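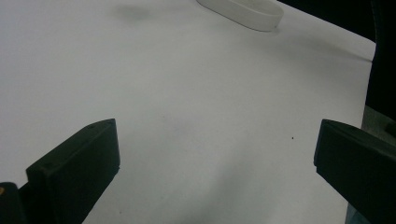

The outgoing shift reported that the white tabletops on the lower floor had been wiped down before handover and asked that the inspection begin there, as marks on a white surface are hard to judge once the evening lights are on. The request was accepted, and the tables were taken first.

WORK TABLE AND SURFACE INSPECTION
Pultunell Workrooms, Foltholm Building, lower floor
Period covered: March
Form 66, completed by the duty inspector

Ratings: S = satisfactory. A = attention needed. U = unsatisfactory, table to be withdrawn from use.

1. Tabletop surface

1.1 Surface smooth to the touch, no lifting or blistering. S
1.2 No cuts or scoring deep enough to hold dirt. A
Comment: Table 5 has a short cut near the wall side. It does not catch a cloth at present. Cutting mats are to be used on this table until it has been filled.
1.3 Surface free of residue from cleaning products. S
Comment: A slight film was found on Table 6 and removed with plain water during the visit. Staff are reminded that the Flaltitz concentrate must be diluted as stated on the wall card.
1.4 Surface free of adhesive, ink and tape. S

2. Edges and corners

2.1 Edge strip fixed along its full length. A
Comment: Loose on Table 6, left side. Reported at the last inspection and still open. The strip is to be reglued before the end of the month – temporary tape will not be accepted again.
2.2 Corners free of chips and sharp points. S
2.3 Underside free of splinters, staples and exposed screws. S

3. Stability

3.1 Table does not rock when pressed at each corner. S
3.2 Leg bolts tight. S
Comment: Two bolts on Table 5 were tightened by a quarter turn. No further action.
3.3 Leveling feet present and in contact with the floor. S
3.4 Folding tables locked in the open position. Not applicable on this floor.

4. Items left on tables

4.1 Small items kept back from the edge when not in use. S
4.2 Round or oval items that may roll are placed in a tray. A
Comment: Trays are available on the shelf by the door but were not in use at the time of the visit. The Kaewsai trays with a raised rim are preferred. The flat ones may be kept for paper goods.
4.3 No liquids in open containers. S
4.4 Tables cleared fully at the end of the shift. S

5. Lighting

5.1 Light sufficient for the work carried out. A
Comment: Light over the far tables is dim toward the end of the afternoon, and persons standing at the near side cast a shadow over their own work. A request for a second fitting has been entered. Until it is installed, fine work should be moved to the window tables.
5.2 No glare from the tabletop at normal working height. S
5.3 Switches and cords undamaged. S

6. Floor around tables

6.1 Walkways clear. S
6.2 No trailing cords across walkways. S
6.3 Mats lie flat. S
Comment: One mat had curled at the corner and was turned over. To be replaced if it curls again.

Actions carried forward

Fill cut, Table 5. Building maintenance.
Reglue edge strip, Table 6. Building maintenance, overdue.
Trays to be set out at the start of each shift. Shift lead.
Second light fitting, far tables. Awaiting quote.

Tables 5 and 6 may remain in use under the conditions given in 1.2 and 2.1. A copy of this form is to be kept in the folder at the lower floor desk until the next inspection in April.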